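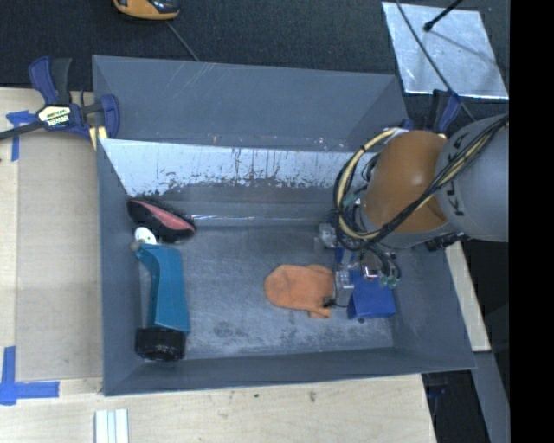

Photo: Erngate

Warehouse robots have been promised to us for long enough that a person could be forgiven for thinking the hard part was the robot. The people at Erngate, a small automation test shop, have spent most of November establishing that the hard part is a fabric mitt.

To be fair to the mitt, it was up against stiff competition. Erngate has been comparing grippers for Stomgate, a mail-order returns business that wants to know which of 4 candidates deserves a place on its sorting line. The method is simple. Put a handful of unrelated items in a gray bin, clamp the bin to a table, and ask an arm to take them out again one at a time. Each gripper gets the same arm, the same camera and the same list of objects, and the results go into a spreadsheet that has now reached 402 attempts.

A typical bin holds a teal bottle-like item with a ribbed black cap, a fabric mitt in loud orange, something black and pink in the general shape of a shoe, and a blue box. The box is the item everyone likes. It has flat sides and corners and does what boxes do, and all 4 grippers picked it up so reliably that Stomgate asked whether it could be left out of the averages.

Things got less flattering after that. The Chala, a two-finger design with a good reputation and a price to go with it, did well on the bottle as long as the bottle was out in the open. Resting close to a wall, it was another matter. The fingers need space on both sides, and a bin is mostly a device for taking that space away. The test log records the Chala's usual response as "nudged," a word that appears often enough to have earned its own column.

The suction model from Dasus had no such trouble with walls. It came straight down, took hold of anything smooth and was generally the fastest of the group, right up until it met fabric. Suction works by sealing against a surface, and cloth leaks. The mitt was lifted on the first try in 6 of its attempts, which Dasus described in its reply to Erngate as an encouraging start.

The other two entries are both hybrids, with fingers and suction on the same wrist and a controller that decides which to use. On paper this is the obvious answer. In practice the controller had to be told, item by item, what it was looking at, and for the first week it was fond of trying suction on everything, including the shoe. Retuning helped. One of the hybrids now leads the table overall, though it is also the bulkiest thing in the comparison and has its own difficulties getting down into corners.

Cables came up more than anyone had planned. Erngate's notes include a section on how hoses and wiring behave when the wrist turns, and the short version is that they would prefer it didn't. Swapping one gripper for another took 8 minutes at best – longer if somebody had put the fittings back in the wrong drawer.

Stomgate has not said which model it will buy. It has asked for a second round with tighter bins and more clothing, to begin once the first set of numbers has been checked. The mitt will be taking part.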